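**Students open registration for the Brakovico Two-Arm Challenge**

BRAKOVICO, July - The student robotics club Punis has opened registration for its third Two-Arm Challenge, a competition for school and college teams who program a pair of robot arms to do small kitchen tasks. The club expects 14 teams this year. The final will take place in the McKinnon Hall and begins at 12 noon.

Every team receives the same table, the same two arms and the same objects. The first task has one plate and one toy ear of corn, and the arms must move the corn between the plate and the table without help from a person. 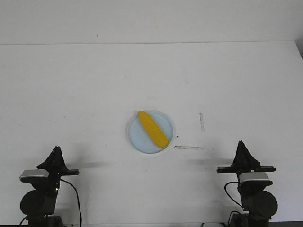

*The corn on its plate, with both arms at the front of the table.*

"It looks like a very easy task, and this is why we like it," said the club in its announcement. "A beginner team can understand it in one minute, and then work on it for the whole month."

The students of Punis have prepared the table themselves and wrote the rule book, together with the practice software, called Botico. Last year 179 practice runs were saved in Botico, and new teams may study all of them before they write their own program.

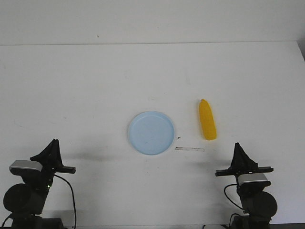

**Punis Student Robotics Club - Brakovico**

In the competition each team has three attempts, and only the best one is counted. The judges give points for where the corn is at the end and for the time used. A team loses points if the plate is pushed outside its place. Touching the arms by hand ends the attempt.

Registration is free and stays open until the end of July. Teams can register at the club desk in the McKinnon Hall, where the rule book is also available in print.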